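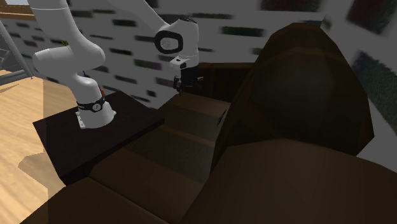 A white robot arm reaches towards the back of a brown sofa in one of the simulated living rooms used for the Clodus collection. Render: Preltitz

Posted in: Company News, Robotics, Data and Learning
By the Preltitz press desk | November
14 shares | 2 comments

PRELTITZ OPENS SIMULATED LIVING ROOMS TO GATHER EXAMPLES FOR HOUSEHOLD ROBOT LEARNING

Preltitz is delighted to announce that the first part of Clodus, its collection of examples for teaching robot arms to work in ordinary homes, is now complete and ready to be shared with research groups. The collection was built together with our good friends at Dudis, who made the rooms, and Cheon, whose operators spent a long and (they tell us) mostly cheerful autumn steering a simulated arm through them.

The first part holds 768 recorded attempts. Each one begins with a room, an arm and a short written instruction, and ends when the operator decides the job is finished or has gone wrong. Of these, 712 have been checked and accepted for training. The remainder will be supplied in a separate folder, clearly marked, as several of the groups we spoke to asked particularly to have the failed and doubtful attempts as well, and we were very glad to keep them.

We chose to begin with living rooms, and with sofas above all, for the simple reason that so much of home life ends up on them. A table top is flat and fairly forgiving. A sofa has seams, ledges and a tall back to reach around, and an arm that has only ever seen examples of table work tends to come down in the wrong place, or to stop well short. In the Clodus rooms the arm may stand on a table right beside the sofa, so that an operator has to think about the height of the cushions from the very first movement.

The furniture is kept fairly plain in shape, which lets the simulator run quickly on a modest computer, while more care has gone into the surroundings: brick walls, pale wooden floors, framed pictures and so on. Dudis can change the colours and the viewpoint between attempts, and we would like the learning system to meet a good deal of variety before it ever meets a real front room.

Every attempt is recorded from 2 viewpoints, along with the position of each joint and the opening of the gripper. Operators work in sessions of up to two hours with a proper break in the middle, an arrangement Cheon insisted upon from the start and which has done wonders for the quality of the afternoon recordings. Instructions are written in everyday words by people who have not seen the room beforehand, so some of them are vague, and a few are rather charming. We have left the spelling mistakes in.

Research groups may apply for access by writing to the Clodus desk at Preltitz with a short note on what they hope to do with the recordings. There is no charge for teaching or for unpaid research. Work on a second part, covering kitchens and hallways, has already begun at Dudis, and we warmly welcome suggestions for household jobs that ought to be included, however small or dull they may seem.

Notes for editors
Preltitz prepares training collections for robot learning. Dudis designs simulated interiors. Cheon trains and employs remote operators. Further stills from the Clodus rooms can be had on request from the press desk.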